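Kavstead Soft Plastics Drop-off: Frequently Asked Questions

Page last updated January 2024

These answers cover the soft plastics drop-off at the Kavstead Resource Recovery Centre. For kerbside bins, hard rubbish bookings and green waste, see the separate pages on this site.

What counts as soft plastic?

Soft plastic is anything made of plastic that you can scrunch into a ball in your hand and that doesn't spring back into a moulded shape. Bread bags, frozen vegetable bags, cereal box liners, toilet paper wrap, bubble wrap, courier satchels and the plastic film around slabs of drink cans are all fine.

If it holds its shape, it is a rigid plastic. Most rigid bottles, tubs and trays go in your yellow-lidded bin at home.

What can't I bring?

We can't take:
Compostable or biodegradable bags, including the green caddy liners
Cling wrap that has been on meat
Balloons, disposable gloves and pool inflatables
Silage wrap, shade cloth and builders' film
Foil-lined wine and cask bladders
Anything with food still in it

Chip packets and biscuit wrappers are accepted if they are empty. Shake the crumbs out first.

Do I need to wash everything?

No. It has to be empty and dry. A few crumbs won't matter but sauce, milk or meat juice will. If a bag needs a rinse, peg it on the line with your washing and bring it once it has dried. Wet plastic goes mouldy in the bale and the processor can reject the lot.

Can I bring it all in one bag?

Please bring it in a bag, but tip the contents into the cage when you get here. We need to see what is going in. You can put the empty bag in afterwards or take it home and use it again.

Do bags need to be tied or knotted?

No. Leave them open. A knotted bag has to be cut by hand at the sorting table, and anything trapped inside it gets missed. If you twist the neck to keep things together in the car, let it go before you tip it out.
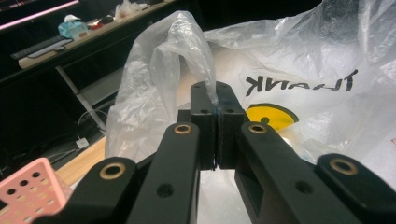
Twisted plastic bag. Please untwist bags before they go in the cage.

Do I have to remove labels and tape?

Paper address labels on courier satchels should be cut off, along with any large patches of tape. Small stickers on fruit bags and bread bags can stay. Cut off zip sliders if they are the hard plastic kind. Press-seal strips can be left on.

Where is the drop-off and when is it open?

The cages are under the awning on the left after the weighbridge, next to the cardboard compactor. You don't have to go over the weighbridge if soft plastic is all you have. Stay in the left lane and the gatehouse will wave you through.

The cages are open whenever the centre is open, 9 am to 4 pm, Thursday to Monday. We close on Good Friday, Christmas Day and total fire ban days. Please don't leave bags at the gate after hours. They blow into the creek reserve.

Is there a charge?

There is no charge for households in the shire. We may ask to see a rates notice or a driver's licence with a local address.

How much can I bring at once?

The limit for a household is 100 litres per visit, which is a bit less than a full kerbside bin of the smaller size. If you have been saving it up for a long time and have more than that, ring first so we can check there is room. The cages fill quickly in the fortnight after Christmas.

I run a business. Can I use the drop-off?

Small businesses can register for a trade card. It costs $100 a year and covers up to 1,000 litres a month of clean pallet wrap and mailing film. Coloured strapping isn't included. Trade loads need to be booked, and they go to the rear dock, not the public cages. Contact Jeanie Purves in the trade waste office for the form.

Farms with silage wrap or grain bags should ask about the separate agricultural film collection held each October.

Can schools and clubs collect on behalf of families?

Yes, as long as one person is responsible for checking the material before it comes in. Adjoa Korletey runs the schools program and can lend out collection frames for a term at a time. There is a waiting list for the frames. School loads are exempt from the household limit.

What happens to the plastic after I drop it off?

Staff sort it by hand and pull out anything that doesn't belong. It is then baled on site and stored under cover until there is enough for a truckload. The bales go to Grundel, where the material is shredded, washed and made into pellets. Most of the pellets are used in garden edging, bollards and bench slats. The seats along the Asamoah Street shared path were made this way.

We don't send bales overseas under the current contract.

Is any of it sent to landfill?

Yes. Contaminated material goes to landfill, and so do the items listed above that turn up in the cages. We publish the contamination rate with the annual waste report each spring. The most common problems are nappies, compostable bags and knotted bags of general rubbish.

What if the processor stops accepting it?

If there is an interruption we will close the cages and put a notice on this page and at the gatehouse. We won't keep collecting and stockpile it. While the cages are closed, soft plastic needs to go in your red-lidded bin. Don't put it in the yellow-lidded bin. It wraps around the rollers at the sorting plant and the line has to be stopped to cut it free.

Why can't compostable bags go in? They look the same.

They do look similar, but they are made from a different material and weaken the pellets. Check the print on the bag. If it carries a compostable logo it can go in your green-lidded bin with food scraps, provided it is one of the approved caddy liners. Other compostable packaging goes in the red-lidded bin.

Can I get help unloading?

Yes. Stop at the gatehouse and ask. There is an accessible bay beside the cages with level access, and one cage has a lower opening at the front.

Are dogs allowed on site?

Only if they stay in the vehicle. The same goes for children under 12 near the compactor.

Who do I contact with a question that isn't covered?

Ring the gatehouse during opening hours, or use the contact form and choose "Soft plastics" from the list. Kwesi Ametepe looks after the drop-off and replies within three working days. For missed kerbside bins, use the bin services form.

Related pages
Kerbside bin calendar
Hard rubbish bookings
Agricultural film collection
Trade waste fees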